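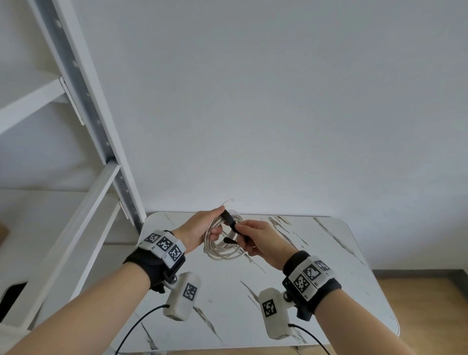
Which jobs at the Rothe site change when the packing line is automated?

Cable winding and strapping change first, and box filling follows once winding runs without daily help.

Progress report to Coltska, 8 September 2026
Prepared by Nele Grube, Oltton

Work since the last report has been on winding. Staff wind cables and close the straps by hand, and their hand movements are recorded for training the robot cell. We set a target of 200 usable recordings and have 175. The rest should be in before the cell arrives from Usum in November.

The 21 people in packing were told in writing that no post ends because of the cell. Two of them will move to cell operator and start training with Reinhold Kettler next month – both applied for it. The others stay on mixed orders, which the cell will not handle.

Complaints so far are about sore wrists on long winding shifts and about the recording sessions slowing the daily count. Sessions no longer go toward anyone's count.

Spending is within budget. The floor marking at the cell is late, and the electrician's quote is still open. We ask Coltska to confirm the second payment before the cell is delivered.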